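The Tape on the Floor

6 min read

When Tulley put a two-armed robot into its returns center in July, the announcement ran to three paragraphs and used the word "teammate" four times. The people who work there had simpler questions. Who picks up what it drops? Whose numbers does a slow hour count against?

I spent nine years in returns, first at Geerts and then at Tulley, before I began writing about warehouse work. The job was 70 items an hour. You opened the bag, looked for damage, put the thing where it went and reached for the next. It was dull, and it paid my rent. I don't think anyone should be sentimental about it.

What I object to is the way the work left over gets described. The machine takes some of the reaching. A person now stands by for it, resets it, and answers for the count at the end of the shift. That person is still graded as a sorter.
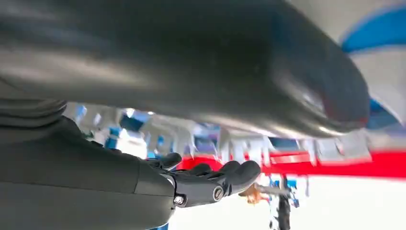

The robot's hand at work, fingers curled.

Stullier, the firm that handled the installation, gave each sorter 35 minutes of training. Most of that went to the stop button and where to stand. Those are the right things to begin with. They don't prepare anyone to judge whether a grip is about to fail, and the sorters learned that on their own time, by watching.

The floor changed too. Yellow tape went down on the gray carpet of the trial room, and people were told to treat it as they would a forklift lane. Within a month they were walking the long way to the break room without thinking about it. 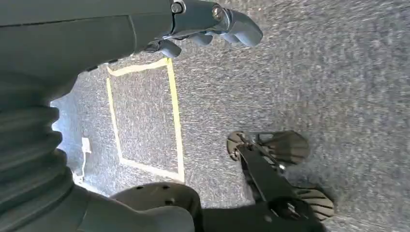
What the job is worth now

Tulley says no one lost a position, and as far as I can tell that is true. But 436 people work in that building, and the pay scale they work under was written before any of this. It has a line for sorters and a line for mechanics. Someone who minds a machine all day falls between them and gets the lower rate.

Werner, a smaller competitor, added a rate for this work before its first robot arrived. The difference came to $3,290 a year per person.
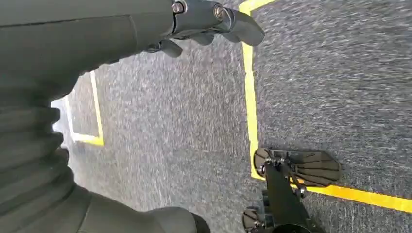 A company that can pay for the equipment can pay that as well. It should also drop the hourly count for anyone assigned to a robot, and let those workers decide where the tape goes. They're the ones who have to walk around it. Tulley reopens its pay scale this winter, and the new line should be in the first draft.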